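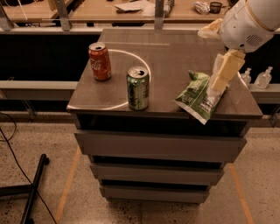

So what do you get when you sign up for Clarkex's tidy-up service? You get a robot on loan, a setup visit, and a person on the phone who knows what your machine did yesterday.

That was the first thing I asked when I sat down with the woman who runs the service desk at Clarkex, and she didn't make me wait for the catch. "It's slow," she told me, stirring her tea. "If you want your lunchroom cleared in the time it takes to boil a kettle, do it yourself!"

I liked her straight away. The plan is called Dolen, it costs $233 a month, and the minimum term is 2 months (I asked twice, as I've been burned by gym memberships). It's meant for small offices and labs, the kind of place where cans and chip bags pile up on every flat surface.

Cans are easy, she said. Bags are the trouble. "A can is the same shape every time you meet it. A bag folds up, slides, catches the light. We spent most of our first year on bags." She reckons a gripper should press down on a bit of the wrapper and hang on, and never mind if it looks clumsy.

I wondered about the other firm everyone mentions, Chornovol, whose kit you assemble on your own. She was pretty generous about it — "good arm, lovely manual" — but thinks most offices don't have a spare colour-coded afternoon for calibration. Fair enough. I tried their kit in May and still have 4 screws left over.

What about full cans? "Tell us first," she said, laughing. "We set it up for empties. Anything with drink in it, we'd like your staff to take to the sink."

An add-on called Sumov, which sorts recycling by deposit, is still being tested. She wouldn't give me a price or a date, and I did push. She'd only say that her own office gets it first, and that their recycling corner needs it badly.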